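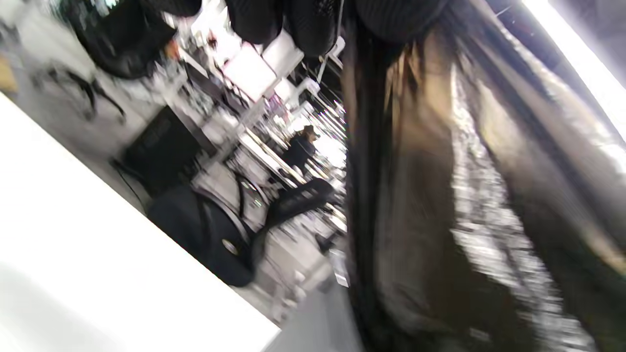
Tue 13 September

Sukell crossover, third-row seat latch. Cycled the left latch 2000 times at 52 N handle load. Release effort drifted up after the July grease change, so went back to the Gusitz grease for this run. No drift.

Right latch still sticks with the seatback fully reclined. Saqib measured the striker 7 mm outboard of nominal. Shimmed, repeated 100 cycles, no sticking.

Open: Amparo to ask Nasterbridge for the revised striker drawing. Cold soak not started.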